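Section 4: Running the Open Day Demonstration

This section covers the bolt-handling demonstration for visitors at the Mumarholm site. It assumes that the demo computer is already installed and that you have finished the checks in Section 3. The demonstration runs in simulation and is shown on the large screen in the visitor room. The three views are the gripper view, the front view and the side view, in that order.
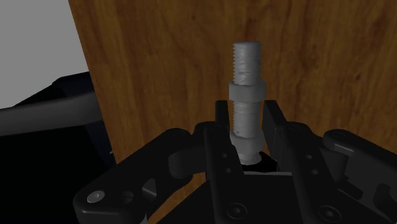
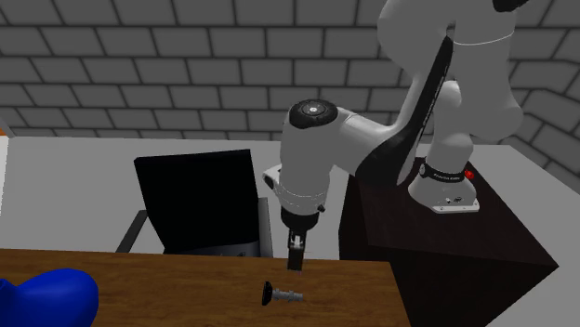
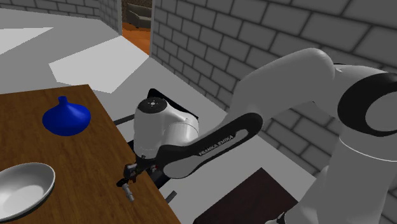
4.1 Before visitors arrive

1. Turn on the demo computer and the large screen. Allow 22 minutes before the first group, more if the computer has been off since the last open day.

2. Log in with the visitor account. Do not use your own account. The visitor account hides mail and chat pop-ups.

3. Open the Husley launcher and choose "Bolt – open day" from the list. The list also has a longer entry called "Bolt – test". That one writes to the results folder and should be left alone.

4. Wait for all three views to load. If one stays black, close the launcher and start again from step 3.

5. Check that the bolt is in the scene. In the front view it should be on the table, near the gripper. If you can't find it, press Reset Scene once and wait.

6. Drag the three views onto the large screen. Put the gripper view in the middle. People at the back of the room have trouble with the small detail in the side view, so give that one the space on the right where the screen is brightest.

Note: The bowl and the vase belong to the scene and are not part of the task. Visitors often ask if the arm is going to pick them up. It isn't set up to do that in this demonstration.

4.2 Giving the demonstration

1. Start with the front view at full size. Point out the arm, the table and the bolt. Keep this short.

2. Tell the group that they are looking at a simulation. Say it early. Some visitors will think they are watching a camera feed from the Gallagher building across the yard.

3. Switch to the gripper view and press Run. Let the first run play without talking over it.

4. Press Pause when the fingers are on either side of the bolt. This is the best place to stop for questions, and you can leave it paused as long as you like.

5. Press Run again to finish, then Reset Scene.

6. For a second run, ask a visitor to choose which view to watch. Children usually pick the gripper view.

7. If the run does not finish the way you expected, say so and reset. The Terkberg planner does not find a good path every time, and visitors tend to find this more interesting than a clean run.

Caution: Do not press Run while a reset is still in progress. The launcher will accept the click and then freeze. You will have to close it from the task list and go back to 4.1, step 3.

Caution: The visitor room has cables along the left wall. Keep the first row of chairs clear of them and do not let anyone stand behind the screen.

4.3 Common questions

How many runs have been done? The counter on the launcher showed 1,729 at the end of the March open day. Read the current number off the launcher if someone asks.

Why use a simulation? A mistake in the simulation costs a reset. A mistake on a real arm can cost a gripper.

Can visitors drive the arm? Yes, in the last slot of the day only. Use the handheld controller in the top drawer and choose "Manual – slow". Stay beside the visitor the whole time and take the controller back before you reset.

Can visitors take pictures of the screen? Yes. They may not take pictures of the launcher window with the account name showing.

4.4 Closing down

1. Press Reset Scene and wait for the arm to stop moving.

2. Close the launcher. The views close with it.

3. Write the number of visitors on the sheet by the door. The last open day had 129, and the sheet ran out of lines – bring a spare.

4. Put the controller back on its charger.

5. Log out and turn off the large screen. Leave the computer on if there is another session on Friday.

Report faults to Volkan Karabulut in the demo office. Include the time of the fault and which view you had open. He does not need the log files unless he asks for them.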